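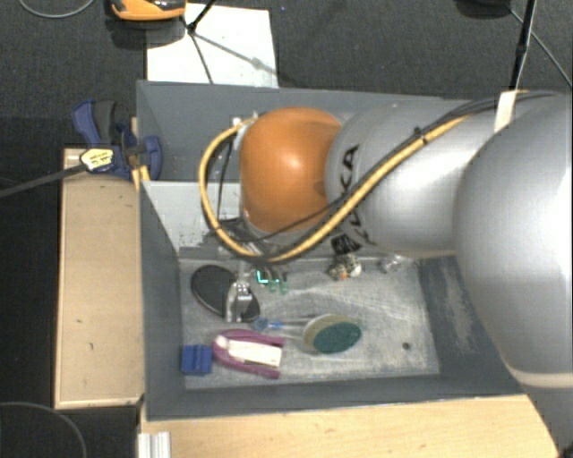
Warnham parcel depot to change collection hours

January 11, 2024

Brendari will change the opening hours of its Warnham parcel depot from the first week of February. The customer counter will open at 7am and close at 3pm, two hours earlier at both ends than at present. A second counter session will run from 5pm to 7pm on three evenings a week.

The company said the new hours follow a review of collection times at the site, which holds undelivered items for 212 streets in the town and the villages to the south. Most collections were made before work or in the early evening, and the middle of the afternoon was the quietest part of the day.

Items will be held for ten days, down from 14. Parcels not collected in that time will be returned to the sender. Customers can ask for one extension of up to five days, either at the counter or by using the reference printed on the delivery card. Proof of address is still required, and a card alone will not be accepted.

The depot handles almost 1,000 held items in a normal week. Oversized goods will continue to be stored at the Margaritis Road unit and must be booked for collection a day in advance.

Parking at the front of the building will be limited to 20 minutes. The bus stop on the 277 route is not affected.

Cards issued before the change will show the old hours. Brendari said these would remain valid for collection, but the counter will work to the new timetable from the first day.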